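Roltar two-hand kit – sample data, September release

Recordings supplied with the Roltar kit from Orilier, for buyers who want to check their setup before collecting their own. The set holds 1000 episodes over 16 tasks, in 14 folders. Two folders cover two tasks each.
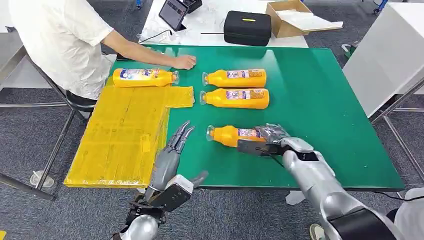 Bottle handling: right gripper on one of the orange bottles.

Known gaps: nine episodes have no left-hand joint readings – skip these when training. Lighting was not controlled.

Licence: free for testing. Ask Orilier before using it in a paid product.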